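Teleop in sim: how many demos before you start training?
Lastbridge Forums > Robot Learning > Data Collection

mkostiuk
June 26, 2023

Hi all, long-time reader, first real post. I've been collecting demonstrations in simulation for a pick-and-place policy, one arm on a table, and I've got 74 episodes saved so far. My plan was to get to 103 and then train (the number comes from a friend's project, so don't read much into it). The task is simple on paper: grab one of the small white pieces, lift it, put it down on a flat spot. I drive the arm with a cheap game controller and I've gotten pretty decent at it, if I do say so myself!

The trouble is that I can't tell if I'm making good data or just a lot of it. I've been shuffling the layout between episodes and swapping the lighting too, so some runs have hard sun stripes over everything. I mostly drive from the top-down view. My last quick training run on the first 30 episodes would go to the right neighborhood and then close the gripper on air, over and over.

Here's the kind of layout I'm working with. 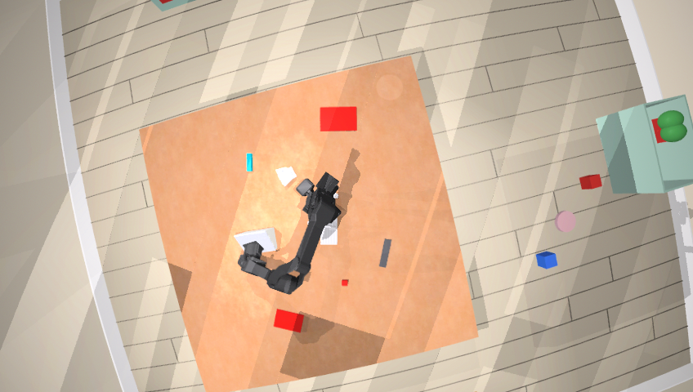

Top-down view, sun stripes on. White pieces near the arm, red and gray stuff as clutter.

So, two questions. Keep going to 103 and see, or stop and fix something first? And does anybody bother recording the things on the floor, or should I clear them out?

- Miroslava

gearhound_14

Stop and fix something first. If 30 episodes gets you to the right neighborhood but never a grasp, my money's on height. You're driving from overhead, so you're guessing at the z axis every time you go down, and the policy is learning your guesses. Watch a few of your own episodes and look at what the gripper does in the last couple of inches. I bet there's a little bounce in there.

pebbleworks

Gonna disagree with gearhound. 30 is nothing. I've had policies that looked hopeless at 30 and fine at triple that, same operator, same camera, same bad habits. Just collect. You can spend a month polishing your setup and still have 74 episodes at the end of it.

Leave the floor stuff in. It's free variety.

gearhound_14

"Just collect" is how I ended up throwing away all of January. Every demo had the same mistake in it and I had to start over. More of a bad thing is more of a bad thing.

mkostiuk

OK, gearhound, I went and watched a bunch and ugh, yes, there's a bounce. I come down, stop too high, wait, then poke down again. It's in nearly every one from the first batch. The later ones are smoother but I still pause.

I turned on a second view from table height and drove a few with both windows open, and wow, what a difference for me as the driver. I can see which finger is going where! With the shadows running off across the table in the top view I'd been using them as a sort of depth gauge, and with the light moving around every episode that was a terrible idea.

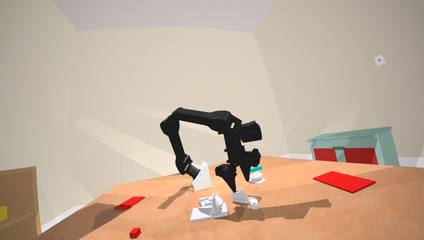

The other thing I noticed is how much I hurry. From overhead I wanted to be done with the descent because it made me nervous, so I'd rush the first half and then creep. Now I go down at one steady speed and close. My episodes are shorter, too.

What I don't know is whether to feed both views to the policy or keep the side one just for me. Training on two views would mean rewriting my loader, and I wrote it at 2 in the morning, so I'm not thrilled about opening it up again.

tallow

Feed it both. If you needed the side view to do the task, why would the policy manage without it? I lost a lot of time on this with my Liltis setup. I could see things the policy couldn't and then I got mad at it for being dumb.

pebbleworks

Eh. The policy gets joint positions as well, right? It knows how high the gripper is. With the light changing I'd still try single view first and see, it's one training run.

tallow

It knows how high the gripper is, sure. It doesn't know how high the thing on the table is. A couple of her white pieces look pretty lumpy to me.

mkostiuk

Yes on joint positions. And yes, lumpy! One of them is like a little hand and the good place to grab it changes completely with how it's turned. The flat ones are boring by comparison, but I miss those too.

rukholm_dan

Coming in from the Rukholm thread where somebody linked this. Has anyone asked how you pick your layouts? If you're shuffling by hand you're going to put the target where it's comfortable for you. I did that and my arm was great on the left side of the table and useless everywhere else. Let a script place things, then you drive whatever you get, even the ugly ones. Especially the ugly ones.

Also save your failures in their own folder. Don't mix them in, don't delete them.

mkostiuk

By hand, guilty. I'll script it tonight. I do delete failures... I've probably tossed 14 or so. Didn't think I'd ever want them.

gearhound_14

You'll want them. Mohamedi's data checklist in the pinned thread has a section on that, it's short, go read it before you collect another one.

pebbleworks

Fine, I'll give you all the scripted layouts. I still say don't throw out the old 74. Train once with them and once without, same settings, and post both. I'd really like to see it.

mkostiuk

Deal. New plan: scripted layouts, both views recorded from here on, and I'll replay the old episodes in the sim to get the side view out of them so I can do pebbleworks' comparison fairly. The bouncy ones get a tag so I can filter them. I'll post the numbers in this thread when both runs finish. The loader is open in front of me now and past me did not leave any comments in it.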